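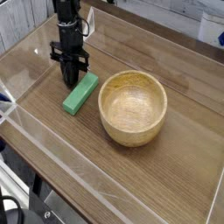 Oiling a wooden salad bowl, which oil do you use?

I have had my salad bowls for more than 10 years and I always used the walnut oil from Barroso. Now my shop stopped selling it. I am looking for something that is good for light wood, the blond kind where you still see the swirls of the grain on the inside, because I do not want it to become dark or yellow. My sister gave me a bottle of Rasonow mineral oil, but I am afraid the salad will taste of it. What do you think?

Pin-yu Shih

Reply from walel_kitchen

Mineral oil has no taste, so you can use it without fear. Put on a thin coat, wait overnight, wipe it. I do 2 coats in January when the heating makes the air dry, and after that only when the wood looks thirsty.

Reply from Chih-ming Chow

I don't agree. Mineral oil never hardens, it goes away with every wash and you start again. Walnut oil dries inside the wood. Also please think of guests with a nut allergy — for them I use pure tung oil, 3 coats, and I let it cure for some weeks before any food.

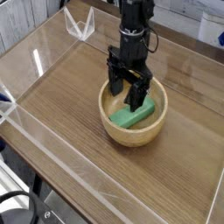 Reply #4: washing

Quoting Chih-ming Chow: "it goes away with every wash"

Then maybe you wash too hot? I use lukewarm water and a soft cloth, and I dry the bowl at once. My mineral oil stays a long time.

Reply from Chih-ming Chow

My water is lukewarm also. We have different bowls, I think. Mine is from Palesia and the wood is very thirsty.

Reply from Pin-yu Shih

Thank you both. I will try the Rasonow on the outside first and look at the color after one week.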